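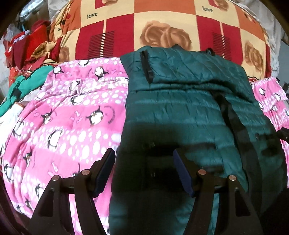
gradstep wrote:
I would not trust a cloth segmenter on padded jackets at all. It was trained on shirts and towels. Give the policy the raw wide-angle crop and let it learn where the cloth ends.

kettlemoth wrote:
I have tried this, and I must disagree a little. My setup is Lorkidell for the planning and a small mask network in front of it, which runs on the wrist view. Without the mask the policy follows the printed bedding. It sees many small high-contrast shapes and it goes to them. With the mask it goes to the jacket, but it chooses the grasp point badly. The quilting lines are the problem, I think – every stitched channel looks to the network like an edge of the garment, so the planner receives a list of edges

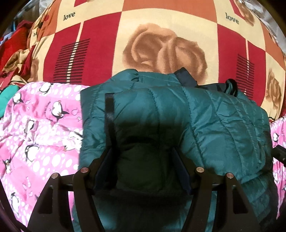
and takes the nearest one, even when it is in the middle of the back. I tried to merge regions with similar colour and this repaired most of the false edges. The config is the default from Calloway, only merge_dist is changed from 6 to 11.

gradstep wrote:
11 is very high. You will lose the loops and straps.

kettlemoth wrote:
Yes, I lose them. For a fold I do not need them. For hanging I would.

plumbline_b wrote:
Are you undistorting before the mask or after? On a fisheye this matters more than merge_dist. The channels near the border become so narrow that your merge step eats real edges there and leaves the false ones in the centre.

kettlemoth wrote:
After. The reason is only speed, I have 200 ms for the complete loop and the remap was slow on my board. But I will test your order. What I can say already is that the worst masks come when the jacket is in a heap. If it is flat, the outline is quite stable from one step to the next. In a heap the hem and the sleeve give the same kind of narrow channels
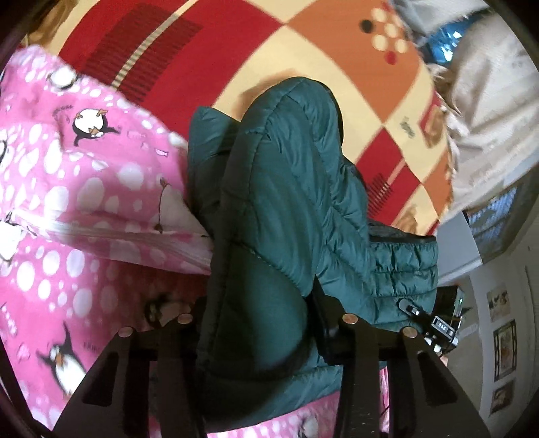 and the tracker exchanges the labels between two steps. Then the planned path jumps, sometimes to the other side of the garment. I added a filter which refuses a new target if it is too far from the old one. It helps, but it also refuses the good corrections.

plumbline_b wrote:
Do not filter the target, filter the labels. Fendance has a vote over the last few steps. It is slow to react at the start but it does not fight with the planner.

gradstep wrote:
Or no labels at all, as I said :)
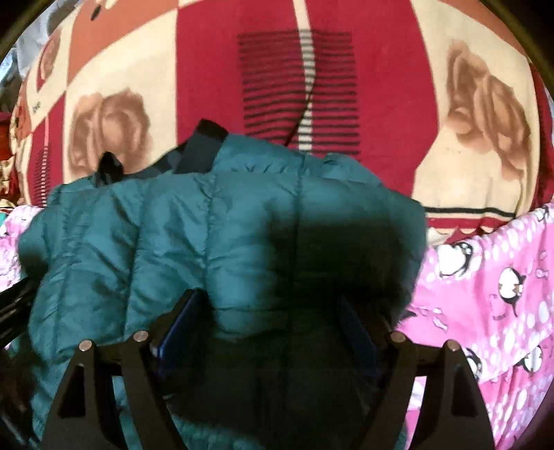

kettlemoth wrote:
I looked this evening through all 2,565 steps of my log and sorted them by mask confidence. I expected that the heaps would be at the bottom of the list, and many are there. But there is a second group, and this one is from light. When the gripper is low over the jacket and the lamp is above, its own shadow makes the teal almost black between the fingers, and the merge step decides it is a different object. So the mask has a hole exactly at the point where the pads press on the cloth. merge_dist does not help, the colour distance is simply too big.

plumbline_b wrote:
Compare hue and drop the brightness term. It is one line in the Calloway config, if I remember well.

kettlemoth wrote:
Thank you, I did not know it can be switched off. In very dark pixels the hue is noisy, so maybe I keep a small weight for brightness. I will try both, and also the remap before the mask.

gradstep wrote:
Please post the numbers for the raw crop too. Same log, same split.

kettlemoth wrote:
I can do this, but not this week.

Forums > Manipulation > Software > Deformables > Mask or no mask for quilted jackets
Last updated: Jan 26, 2025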